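Urneo Summer Sleeping Mat, Woven Bamboo

Item: Urneo bamboo mat
Sold by: Postevar Home Goods
Color: natural tan with brown floral
Finish: plain weave, bound edge
Folds: yes, along the weave, one way only

Description

A bamboo mat goes on top of the mattress and under the sleeper, and that is the whole of the technology. There is no app. You lay it flat, you lie down on it, and the heat you would normally be marinating in goes somewhere else. People have been sleeping this way through bad summers for a very long time, and most of them did not need a product page to talk them into it.

The Urneo is our middle mat. It is thicker than the Lam, which rolls up small and feels like it, and a good deal lighter than the Dukside, which is a fine mat if you own a bed you never plan to move. The strips are smoothed on the sleeping side and left a little rougher underneath, so the mat grips the sheet instead of sliding off toward the wall at 3 in the morning.

The floral pattern is brown on tan and sits toward one end. Majdi Obeidat, who does our buying, says the flowers go at the head. His mother says the feet. We print no instruction on the matter.

What it feels like

Firm. If you like a bed that swallows you, buy something else and we will stay friends. The first night you will think you have made a mistake, and by the third you will be telling people at work about it. Bare skin on smooth bamboo is cool when you first lie down and stays cooler than cotton for a good part of the night. It will not fix a room with no air moving through it. Open a window.

A thin cotton sheet over the top is allowed, though it gives away some of the cooling you paid for. Side sleepers may wake up with a faint grid printed on one arm. It fades before lunch.

As a daytime surface

Most beds spend the daylight hours as a closet with no doors, and the mat takes to this work very well. Sweaters, jackets and whatever else was going to be hung up in a minute can be piled straight on it. Knits are worth shaking out before you pull them off, as a loose thread can find the edge of a strip and hang on. Watch zippers for the same reason, with the mat as the injured party this time.
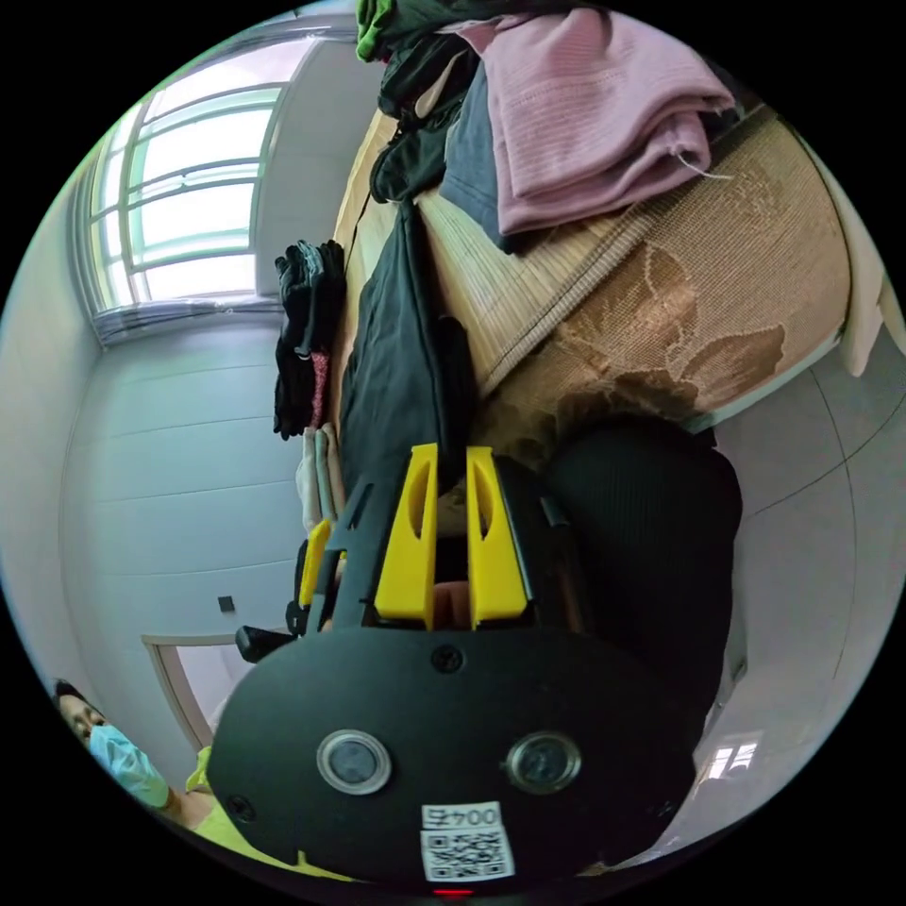 Clear it off before bed, or move everything to a chair, which we understand is the traditional method. Please don't sleep on a belt buckle and then write to us about the dent. We have had that letter.

Care

Wipe with a damp cloth wrung out hard, going with the weave. Dry it standing up in the shade. Direct sun for an afternoon does no harm, but a week of it will turn the tan to straw and make the strips brittle.

Do not put it in a washing machine. Mi-kyung Hyun at the returns desk has asked for that line to be set in larger type, and we have told her the page doesn't do larger type.

For a new mat, wipe it down twice before the first use and let it air overnight. There is a grassy smell out of the box. It goes away in a few days, sooner if you leave the bedroom door open, and some customers have written to ask how to get it back.

Storage

Come November, or whenever your feet start to complain, wipe the mat, let it dry all the way through, and fold it along the weave. Folding across the weave makes a loud noise once. Slide it behind a wardrobe or under the bed, out of anything plastic. A cotton pillowcase over each end keeps the dust off.

Sizes and price

Single, $34
Double, $80

The double costs more than two singles. We know. It is woven in one piece on a wider loom, and the loom has opinions. Plenty of people buy two singles and put them side by side, and the seam bothers some of them and not others. Measure the sleeping surface, inside the bed frame if yours stands up above the mattress. A mat that rides up over the wood will crack along that line by the end of its first summer.

Returns

You have 20 days. The mat has to come back dry and folded the right way. Mats that have been cut to fit around a bedpost are yours to keep.

Also in this section: Lam travel mat, Dukside heavy mat, bamboo pillow cover, replacement edge binding (tan only)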